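Second Grip
Four hand-held grippers, one long table and a testing group that would like fewer spare parts 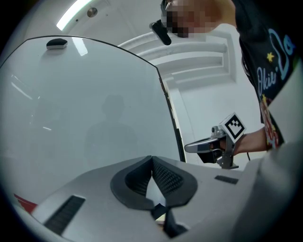

By Thursday morning the people at Stoverard had been swapping finger pads for most of a week, and the drawer where they kept the worn ones no longer shut. The firm tests handling equipment for companies that don't want to do it themselves. In May it took on a job from Muvatier, a packing business that plans to teach its arms by demonstration and wanted to know which hand-held gripper to buy for the purpose.

Muvatier had narrowed the choice to two makers, Sang and Truvedmont, with two models from each. All four work on the same idea. A person holds the tool and does the task with it, the tool's camera records what the fingers do, and the recording is later used to train an arm fitted with matching fingers. The arm itself need not be in the building. Stoverard's contract covered only the first half, the holding and recording, though it did borrow an arm for the last three days to check that the fingers behaved the same way once a motor was closing them.

The tasks came from Muvatier's own list. There were cartons, bagged goods, bottles with and without caps, a coiled hose, and a tray of small fittings that all of the testers came to dislike. Each operator worked through the list with each tool, then went back and did it again with the pads changed. By the end there were 2753 recordings on the disk, of which the training software accepted all but a few dozen.

Dayana Giraldo ran the sessions. She has spent 10 years around industrial arms, mostly fitting vacuum cups in bakeries, and came to hand-held tools with some doubts.

"I thought it would be a toy," she said. "You pull a trigger and the fingers shut. But after an hour you're picking things up the way you would with your own hand, and that's when the recordings get useful. The first hour is rubbish. I'd throw it away every time."

The first hour was in fact thrown away for every operator, and Muvatier has been told to budget for the same.

The differences between the tools were smaller than the price lists suggest. The heavier Sang model had the stiffer jaw and held cartons well, but operators asked for a break sooner when they used it. The lighter one was pleasant to hold and its trigger went slack on the second day. It was tightened with a hex key and went slack again. Truvedmont's pair share a body and differ in the cable and the camera mount. The dearer version has a cable that leaves from the back of the grip, and the cheaper one has it at the side, where it catches on a sleeve.

Pads mattered more than bodies. A flat rubber pad is easy to replace and does well on anything with two parallel sides. A pad with angled faces lets a round object settle in place, so a bottle that would roll out of a flat pad stays put. On thin edges the angled pad was worse, and the operators learned to come at a sheet or a lid from the side. Texture helped until it filled with dust. Stoverard wiped pads down after every seven recordings, having tried longer gaps and seen the slips go up.

Tracking took up the rest of the week. The software needs to know where the tool is at every moment, and one of the cheaper ways to tell it is a printed square marker, black on white, fixed to the tool where a camera can find it. Markers work well in even light. They fail when a hand covers them or when a lamp shines straight off the print, and they fail without warning, so that the recording looks fine until somebody plays it back and the tool jumps across the table. A cube has a face on more than one side and so copes better with a turning wrist than a single flat card does. Matt paper was better than gloss. Laminated markers, which one supplier had sent in a thick envelope, went in the bin.

Shiny and clear things were a trouble of their own. Cameras pick up reflections of lamps and people along with whatever is being handled, and a see-through surface may barely register at all. Mercedes Benavides, who looks after the recording software, spent two evenings going through those clips.

"A person knows where the edge is because they can feel it," she said. "The camera has to guess from a line and a bit of glare. We had clips where I was sure the fingers had closed on something and they'd closed on air."

Her advice was to record clear objects more often than solid ones and to move the lights between sessions, so that the arm doesn't learn one particular streak of glare as part of the object.

The borrowed arm arrived on the Monday. With the flat pads it matched the hand-held tool closely. With the angled pads it closed a little too hard, and the bottles creaked. Dropping the motor current sorted that out for bottles and made the cartons slip, and the two settings are now kept in separate files.

Stoverard's report recommends the cheaper Truvedmont with the cable moved, angled pads for round goods and flat pads for the rest. It suggests a stock of spare pads enough for roughly 4000 recordings, at which point Muvatier will know its own wear rate and can stop relying on anyone else's. The heavier Sang is named as second choice for sites that handle only cartons.

Muvatier has ordered two tools to begin with. Giraldo will spend a few days there training the first operators, and has asked for a table that can be raised, as the one at Stoverard is too low for anyone tall and her back has been bad since the hose.

Related
Vacuum cups or fingers: what bakeries chose
Cable routing on small arms
A week with three force sensors
Why the packing line went back to manual labels
Letters: trigger springs, again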